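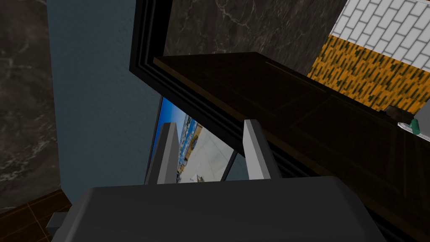
Adcombe Print and Frame Library reopens in March

The lending collection at Adcombe will open again in March after a winter closure for rewiring and a full check of the stock. Members will be able to borrow framed pictures from the front room on Korketgate as before, with a few changes to loan periods, deposits and the way returns are handled. This item sets out what is different and what members should do with pictures they already have at home.

The collection now stands at 2,346 works. Most are prints, with a smaller number of photographs, posters and original drawings. The figure is lower than the one given in last year's annual letter. Some works had been listed twice under different titles, and a group of posters with badly faded inks has been retired from lending. Retired posters can still be looked at by appointment, and a few will be sold at the summer sale.

Loan periods

The standard loan is now 14 weeks. It used to be three months, which caused arguments over short months and holidays, and the new system works in weeks only. You can renew once by phone or at the desk, as long as another member hasn't reserved the picture. After that it has to come back for at least one week before you can take it out again.

Household members may have up to six pictures at a time. Office and clinic members may have 40. If you run a waiting room and want to change everything at once, please call ahead. We need a few days to pull a large order, and the hallway will not hold more than one of them.

Overdue pictures will no longer be charged by the day. There is one reminder letter, then a flat fee of five dollars per picture, then a phone call from Brittany Hawthorne, who has taken over the loans desk.

Deposits

The deposit for a new household membership is $60. Existing members do not have to top up what they have already paid. Deposits are returned when you leave, less the cost of any broken glass. We have gone over to acrylic for everything larger than a newspaper page, so glass claims should come up less often. Acrylic scratches, though. Please don't use paper towels or window spray on it. A soft cotton cloth, slightly damp, is enough.

If you can't tell whether your picture has glass or acrylic, tap it lightly with a fingernail. Glass makes a sharper sound and feels colder. The label on the back should also say G or A, but labels on pictures borrowed before the closure may be out of date.

Hanging a borrowed picture

Banafsheh Tehrani looked at every returned frame over the winter and made a note of what had gone wrong with each damaged one. Very few had been dropped. Most of the damage came from hanging: wire pulled out of the back, corners opened up by the weight sitting on one side, and backing paper torn by a nail that was too long. She has written up her advice for the newsletter, slightly shortened to fit.

Start with the wall. On drywall, a small picture will hang safely from an ordinary angled picture hook. Anything you need two hands to lift should go on two hooks, set level with each other and about a third of the way in from each side of the frame. Two hooks share the weight, and they also stop the picture from creeping out of level whenever a door closes. On old plaster, drill a small pilot hole first and put a piece of masking tape over the spot to keep the surface from crumbling. On brick, use a masonry plug in the brick itself. Mortar in older houses is often too soft.

Use the wire or the rings that are already on the frame. Don't add your own. If the wire looks frayed, bring the picture in and we will rewire it while you wait. It takes ten minutes or so.

Measure before you make a hole. Pull the wire up at its middle as if it were on the hook, and measure from that point to the top of the frame. Take that distance down from where you want the top of the picture to be, and mark the wall there. Many people measure to the slack wire and end up with the picture an inch too low.

For height, put the middle of the picture at eye level for someone standing, or a little lower in a room where people mostly sit. Over a sofa, leave a hand's width or two between the sofa back and the bottom of the frame. In a stairwell, follow the slope of the stairs with the centers of the pictures.

Keep borrowed pictures out of bathrooms, off the wall above a stove or a radiator, and away from windows that get strong afternoon sun. Damp gets in under the mat and leaves brown spots that we can't remove. Sun is slower, but the blues and reds in many of the older prints will go within a couple of years. If a room is bright all day, ask at the desk for something from the sun list. Those are works printed with inks that hold up better, or cheap reproductions that we don't mind replacing.

If you rent and are not allowed to put nails in the wall, adhesive strips are fine for the smallest frames only. Check the weight limit on the package against the weight on our label. Leaning a picture on a shelf or a dresser is also fine, provided there is something in front of it to stop the bottom edge from sliding — a strip of rubber shelf liner works well.

The mending bench

Hooman Mahmoudi will run the mending bench again, from 10 a.m. until noon twice a month. Members can bring in their own frames for small repairs. He will reglue corners, replace hanging wire and cut new backing. He won't cut mats, and he can't take gilded frames or anything with loose plaster ornament. There is no charge for labor, and materials are at cost. Bring the picture in a blanket or a large towel if you can. Bubble wrap leaves marks on some finishes if it stays on in a warm car.

The bench has a new miter saw and a second set of corner clamps, paid for out of last summer's sale. The old clamps are free to whoever wants them. They still hold, but two of the handles are stiff.

What people borrow

Yasaman Ebrahimi went through the loan cards for the past two years as part of moving the records over to the new system. Coast and harbor pictures are the most requested subject by a wide margin, followed by gardens, then city streets. Portraits go out least. Office members hardly ever take them, and several told her that clients don't like being looked at while they wait.

She also found that people tend to choose by size first. A member comes in with the width of a wall written on a scrap of paper and looks at whatever will fit. With that in mind, the racks in the front room have been rearranged by width, narrow at the door and wide at the back, and within each rack by subject. The old order was alphabetical by artist. Anyone who liked it that way can still search by artist on the computer beside the desk or in the printed list.

The Esfahani gift, a group of travel posters and small town views left to the library by a longtime member, has been framed and will be available from opening day. These are on the short loan list for the first season, so that more members get a turn. Short loans are four weeks with no renewal.

Returns

Pictures due back during the closure have been extended without a fee. Please return them within the first three weeks after we open. The side door on Teltov Lane will be used for returns only, and there is a ramp there. Carry framed pictures upright with one hand under the bottom edge and one on the side. Don't lift them by the top rail or by the wire.

Please leave the label on the back. If it has come off, put it in an envelope and tape the envelope to the backing paper, never to the frame. Tape lifts the finish.

Reservations made before the closure are still in the queue in the same order. If you've moved or changed your phone number, let the desk know before we open, or your place will go to the next person on the list.

Help wanted

We could use two more people for the loans desk, mainly in the late afternoon, and one person with a van for office deliveries. Roya Ansari is putting together the desk schedule and would like to hear from you by the end of the month. Training takes one afternoon. You need to be able to lift a medium-sized frame and climb a short stepladder.

The printed list of works costs two dollars at the desk. A large-print copy is kept there for use in the room.

Recent items
Summer sale: what sold and what it paid for
How to read the label on the back of your picture
Notes on storing frames over the winter
Office membership: new rates and delivery days
Mat board colors, and why we stopped using cream

Get the newsletter by email. Enter your address to receive each new issue. You can unsubscribe at any time.

This site uses cookies to remember your settings. By continuing to browse you agree to their use. Accept / Manage settings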